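Loud Rooms, Quiet Rooms
Teaching music to kids who haven't learned to sit yet
November 26, 2023

Nine-fifteen and the shakers are already out. Under a bench, inside a boot, one in somebody's sleeve. Nicanor Ibarra doesn't go looking for them. He sits down on the rug, puts a drum in his lap and taps it with two fingers, very soft, and keeps tapping.

It takes a while. A boy in a dinosaur shirt comes over first. Then a girl dragging a coat. Then the rest, in a clump, and by that time the tapping has turned into a pattern and half of them are patting it back on their knees.

No "okay friends, circle time." No bell. He gave that up years ago.

"If I call them, I get bodies," he told me later, stacking cushions. "If I play, I get ears. The ears bring the bodies."

Ibarra teaches music at Allalwood, a preschool in a converted feed store with terrible heating and very good floors. Good floors matter. Kids lie down on them and feel the low drum through their backs, and he will let that go on for as long as it's working. I lay down too. You feel it in your teeth.

His groups are small, 12 at most, ages three to five. He'd take fewer if the budget let him. He does not hand out songbooks and there's no winter concert, which some families hated at first and a few still do. He gets the emails. He answers them, at length, usually late at night. There is an open morning in March instead, where parents come and sit on the rug and get handed a shaker like everybody else.

"They come to film it and I put something in their hand," he says. "Hard to film with a shaker."

So what is he teaching? Steady beat, mostly. Stop and go. High and low. Loud and quiet, with a lot more time on quiet than I expected. The quiet game goes like this: one child walks a jingle bell across the room and the others listen with their eyes closed, hands up if they hear it. The walkers get very serious. Tongues out, tiny steps. One girl stopped halfway and stood there for what felt like a full minute, and the room just waited with her.

I have a four year old at home and I have never once heard her room be that quiet.

Across town it's another story. Fouad Erraji runs a program called Rasa out of a church basement, and Rasa is loud. Pot lids, buckets, a bass xylophone missing 2 of its bars. Erraji came up playing weddings with his uncles and he talks over the noise without seeming to notice it. He wants the kids making up their own stuff by the second week. Patterns, calls, rude little songs about socks.

"Copying is fine. Copying is how I learned," he says. "But I was ten! These ones are three, they don't want to copy, they want to hit it and see."

He lets them hit it and see. Then he picks one thing out of the mess, some scrap a kid did by accident, and plays it back on his own drum. The kid's head comes up. He plays it again. Now it's a tune, now it's got an owner, and for the rest of the morning it's "Lulu's song" and everybody has to play it right or Lulu will let them know.

The two men know each other, a bit. They've swapped rooms for a morning, once. Ibarra came out of the basement with a headache. Erraji said the Allalwood kids were lovely and asked if anyone had checked their pulse. They both laughed telling me about it, seperately, and both said they'd stolen something. Ibarra now does a bucket day. Erraji does the bell game, though his version ends in a crash.

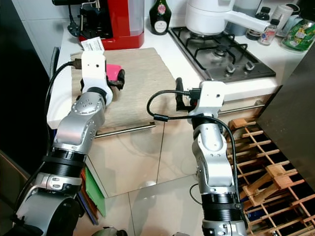
Does a child this young need a real instrument at home?

A pot, a wooden spoon and a grown-up who will join in for a few minutes will cover most of it, and singing in the car covers the rest.

Both teachers said nearly the same thing about buying. Wait. Erraji is blunt about the toy keyboards with the demo button, he's got a box of donated ones under the stairs and the box stays shut. If families want to spend money he tells them one decent hand drum. He likes the frame drums from a small maker called Tazi, and the cheap one in the range is fine, he says, the kids can't hear the difference and neither can he after lunch. Ibarra would go for a set of tuned bells. The ones he uses are by Gultent and they've been dropped down the front steps more than once and still ring true, or close to it.

What about lessons? Proper ones, with a teacher and a piano. Ibarra would hold off till 8 if it were up to him, and knows it mostly isn't. Erraji shrugs at the whole question. Some kids drag their parents to the piano at five. Let them. Most don't. Let them too.

Neither would give me a number for practice. I pushed. Got nowhere.

What I did get, on my last visit, was a page from Ibarra's notebook. He keeps one line per child per week and roughly 70 lines in he starts seeing who's changed. Most of the lines are not about music at all. "Waited for turn." "Sang to the coat hooks." "Left the room at loud, came back by himself." "Still whispers, but on the beat."

He didn't want that last child named, so I won't. I'd seen her though, back row, knees up, mouth barely moving. She had the beat. She'd had it the whole time I was there, patting it out on the toe of her shoe.

Erraji's group was packing up when I stopped in to say goodbye. Packing up is a song too. It has a verse for the buckets, a verse for the lids, and then a long shouted bit that doesn't seem to be for anything. He waved a mallet at me from the back and kept going.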